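Shelf teleop, notebook, November

Started 7:40, before the others were in. I wanted a clean run at the shelf task before Torquil MacLeish needed the leader arms for his drawer thing. Didn't get a clean run, but I got a lot of runs, so I'm writing this down while my wrists still remember it.

First, the count. We have 131 demos on disk for the shelf set now, and 90 of those I'd keep. The rest are mostly me fumbling the approach. Balthasar says keep the fumbles, the policy needs to see recoveries. I half agree! A recovery where I back off, re-aim and go in again is useful. A recovery where I wiggle for ages and then get lucky is just noise, and I don't want to teach it to wiggle. So I made a third folder called "maybe" and Balthasar Eder can sort it himself if he feels that strongly.

Latency. With the Stevar box in the loop I was getting 75 ms from hand to fingertip, and that's fine for big moves but you do feel it in the last bit before contact. I keep overshooting and pulling back. Tried scaling my hand motion down near the shelf (pedal half pressed = slow mode) and it's so much nicer. Wish I'd done it back when we started. Downside – the demos come out longer, and the slow part has a totally different speed profile from the rest, so whoever does the resampling needs to know which episodes have it. I've put "slowpedal" in the episode notes. Please, please don't strip the notes this time.

Also tried hand guiding for a while, arm in free-float, just pushing it around. Lovely for showing the path into a shelf bay, terrible for anything with the grip, and my sleeve ended up in the wrist view on nearly every take. Threw those out. If we want hand guiding we should use it for waypoints only and record the replay. Mayrhofer's people do it that way, I think, or did when I visited.

Things about the wrist view that I keep relearning:

The fingertips have to stay in view the whole time. When I drive off the main monitor I forget, and roll the wrist more than I'd like, and then the shelf boards come out slanted in the recording. My brain corrects for that without any trouble. I doubt the policy will until we've given it plenty of tilted examples.

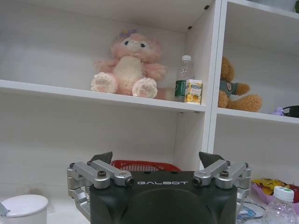 Soft things and stiff things want different hands from me, too. With plush I can close early and sloppy, it squashes and comes along. With a bottle I have to line up both fingertips before I close or it gets shoved toward the back. So I've been doing them in separate batches, but that's lazy, and it means the order in the dataset lines up with the object type. Shuffle before training. Torquil, that one's for you.

Did 11 takes after lunch with the new trigger mapping from Akesby. Better travel, but it's springy at the end and I kept letting go a hair too soon. Swapped back. Might ask Prellico if they'd sell us just the trigger unit without the whole glove.

To do: recalibrate the left leader, elbow joint has drifted again. Write the pedal state into the actual log so it isn't living in my notes. Get Balthasar to drive a batch, all of these are my hands and my bad habits.

Stopped at 4:15, thumb sore.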